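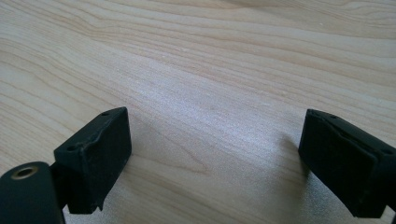 Ink notebook, entry 819
Monday

Started the new gall batch this morning and I want to get it all down while my fingers are still brown, because the last time I waited until the evening I left out the gum and Sherif had to guess at it for a whole month. (Sherif, if you are reading this, sorry again, and your guess was very close.)

Galls are from the sack Benmoussa sent at the end of the summer. They're smaller than last year's and a good deal heavier for their size, dark bluish gray outside, and only a few have the little round exit hole where the wasp got out. I like the ones without holes. I know the books go back and forth about whether it matters, and Dalia thinks it's a superstition I picked up from my first teacher, but I sorted them anyway and put the holed ones in the jar by the window for the brown wash. It took most of the first pot of coffee and I enjoyed every minute of it.

Weighed out 100 g of whole galls. Cracked them in the canvas bag with the mallet, then finished in the big mortar until the largest pieces were like coarse pepper. I didn't go to powder this time. The powder batch in spring was miserable to strain, we ended up squeezing it through two layers of cotton and there was still sludge in the bottom of every bottle, and a clogged pen on a wedding envelope is not a thing I want to go through again.

Soaked in rainwater from the barrel, 400 ml, in the glass jar with the cloth over it. No heat. The liquid had gone the color of weak tea before I'd even wiped down the mortar, and by lunch it was more like the water you get from boiling walnut hulls. Smell is sharp and a bit like a wet barn, perfectly pleasant once you're used to it.

Plan is to leave it for 10 days and stir morning and evening with the glass rod. GLASS. Not the spoon from the kitchen drawer! The steel spoon leaves a gray cloud behind it wherever it goes, very pretty, and it means the ink has started making itself before I've measured anything.

Now, about the mold. The spring soak grew a white skin on the fourth day and I skimmed it and carried on, and I've gone back and forth ever since on whether that was wise. Some people want the mold, they say it helps break the tannin down to gallic acid and you get a blacker line at the end. I think there's something in it. The moldy batch was slow to start and then wonderfully dark, and the clean batch we did with cloves was quicker and a touch purple. But those two also had different galls and different water, so it's no kind of comparison at all, and Dalia said so at the time in fewer words than I'm using now. So this soak is going in plain, no cloves, and on the day the skin appears I'll split it into two jars, skim one and leave the other alone, and add a clove to the skimmed one. Same galls, same barrel, same shelf. Then we'll at least have something to argue about properly.

On the iron. We are down to the last third of the tub of ferrous sulfate from Vakex and it has gone off at the top. The crystals should be that nice sea green and the top layer is rusty and crumbly where the lid didn't seat. I scraped the rusty part into the waste jar and what was underneath looked fine, but I would like a new tub before we strain. Sherif, could you put it on the order with the gum? And ask if they do a smaller size, we never get through one before it turns.
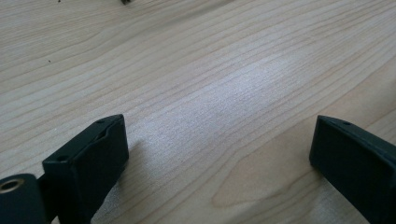
I've been turning over the proportion again as well. We have always gone two parts gall to one part iron by weight, mostly because it was in the notes when I came, and it writes beautifully, but I looked through the old test sheets last week and I'm not happy. The ones from three winters ago have a faint tan halo around the heavier strokes. You have to tip the sheet to catch it, and Dalia's eyes are better than mine and she spotted two more that I'd put on the good pile. A halo like that makes me think there's iron left over that never found any tannin to sit down with, and loose iron is what eats the paper in the end. So I would like to try three to one this time, and four to one in a small bottle on the side, and dab all of them with the indicator strips when they're dry. If the strip goes pink there's free iron. If it stays pale I'll be very pleased and will bring a cake.

The worry with less iron is that the line goes on too pale to see what you're writing. It always goes on pale, of course, that's the nature of the stuff, and the black comes up as the air gets at it, but there's pale and there's invisible. Our class people find it unnerving. A lady in the last class wrote her entire address twice over because she thought the first one hadn't taken. I felt terrible, then we both stood there and watched the two addresses come up on top of each other and she laughed so hard she had to sit down. If four to one is very faint I might put in a drop of the logwood for a guide color, though I'd prefer not to, it fades and then you've got a brown ghost in with the black.

Paper. The Venitz sheets came, the cream ones, and I've cut a quarter of the pack into test strips and put them in the flat drawer under the blotters. They're sized harder than what we've been using. Tried a few lines from the old bottle with the medium nib and the edges were lovely and crisp, no feathering at all, and I got a hairline out of that nib I've never managed before. It does take longer to dry. I smudged my own name. The pack says nothing about whether there's chalk in it and I do want to know, because a buffered paper will change how the ink settles and we'd be comparing apples with pears. I put a drop of vinegar on an offcut and thought I saw it fizz, and then thought I hadn't. Someone with more patience should do it again under the lens.

Gum arabic, same as before, soaked overnight in a little warm water and strained through the old stocking. I made too much. There's a lidded jar of it in the fridge on the door shelf, behind the mustard, labeled, and please nobody put it on toast.

Drying and light tests. I've hung last year's strips back up, half under the card and half bare, in the south window. They've been in the drawer since we painted the wall and I had clean forgotten them. The plain black ones haven't budged that I can see. The logwood ones have, poor things. The strip we wrote with the bought ink from the shop in Vastow has gone a sort of mouse color on the bare side, and I remember how pleased we all were with that ink, it came in such a nice bottle.

A few loose ends so I don't carry them home:

The balance drifts for the first few minutes after it's switched on. Let it warm up before weighing anything small. I weighed the first lot of galls twice and got two answers, and the second one is the one written above.

The rain barrel needs its screen cleaned. There were birch seeds in the jug and I picked them out by hand, which was restful but slow.

Nibs are soaking in the little saucer. They want rinsing and drying tonight by whoever leaves last, as gall ink left on a nib will pit it.

Dalia's goose quills are cured and in the tall jar. She cut one for me with the broader slit and it's a joy, it holds nearly twice what my old one does and doesn't blot on the downstroke. I asked her to show me the angle again and I followed it right up to the last cut and then made a toothpick. More practice.
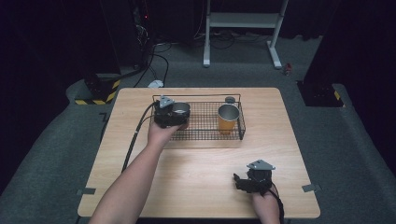

Wire basket with the two metal cups in it, the silver one at the left end and the orange-gold one toward the right.

Evening stir, 6:00. Jar is much darker, the bits have mostly sunk and there's a ring of fine foam at the edge which went away when I stirred. No skin yet, much too early for one. I put one drop of the soak on a Venitz offcut, and one drop next to it with a grain of the iron laid in the middle, just for the pleasure of watching it. The grain went black around its edges almost at once and sent out a little blue-gray skirt, and the center stayed rusty. I've done this I don't know how many times and I still call people over. Sherif came and looked and said it was very nice, and then asked what I'd done with the funnel.

The funnel is on the top shelf, behind the beeswax.

Still to settle before we strain: whether to warm the soak at the end, as in the spring recipe, or keep it cold the whole way. I'm leaning cold. Warming pulls more out of the galls but it also seems to bring that gummy stuff with it that makes the sediment, and I do think the cold one flows better, though I've only my hand to go by. Dalia, tell me what you think when you're back at the bench, and write it under this so it stays with the batch.

Next stir tomorrow morning before the kettle goes on.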